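The Last Coin Laundry in Flernberg

On weekday mornings the first people through the door at Gravside Wash are the night workers from the bakery. They come in at six, load their whites, and sleep in the plastic chairs by the window until the machines stop.

Flernberg used to have a laundry in every neighborhood. Many of the older apartment buildings went up without hookups, and tenants carried their clothes down the street. When landlords began putting machines in basements, the laundries closed. Gravside, on the corner of Huanca Street, is the only one left inside the town line.

Fidelina Ospina bought it in November 2000 from a man who wanted to move south. She had been a bookkeeper and had never fixed a machine. "I learned from the manuals and from breaking things," she said. "The first winter I flooded the shoe store next door. They were nice about it the second time, too."

Her biggest bill is water, followed by gas for the dryers. Last year the town raised its sewer rate, and she put the price of a wash up for the first time in four years. A few customers complained. Most of them still come.

Orlando Chambi has used Gravside since he moved into his apartment on the same block. His building does have a washer in the basement, but 30 households share it and it is out of order most months. He would sooner walk. He does his laundry on Sunday nights, when he can get two machines side by side and be home before the news.

Others come for the big loads. Comforters, horse blankets and sleeping bags won't fit in most home washers, and Ospina sees a rush of them every spring. She tells people to wash down items alone and to dry them on low, and to check them before they go back in the closet. Damp filling will smell by summer.
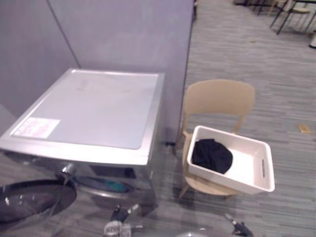 Words by Lilibeth Talavera
February 2025

Home machines have changed the trade in other ways. Lefteris Michailidis, who repairs washers in Flernberg and the towns nearby, says many of his calls are about front-loaders that smell. People use too much soap and shut the door as soon as the load is out. He tells them to leave it open, wipe the rubber seal and run a hot cycle with nothing in it once a month. Some of them go to Gravside while they wait for a part.

Ospina's lease comes up next year. The building's owner has talked about a restaurant on the ground floor, and she has looked at a smaller space across the river. It would need new drains. She has asked for a price on the work and is waiting to hear back.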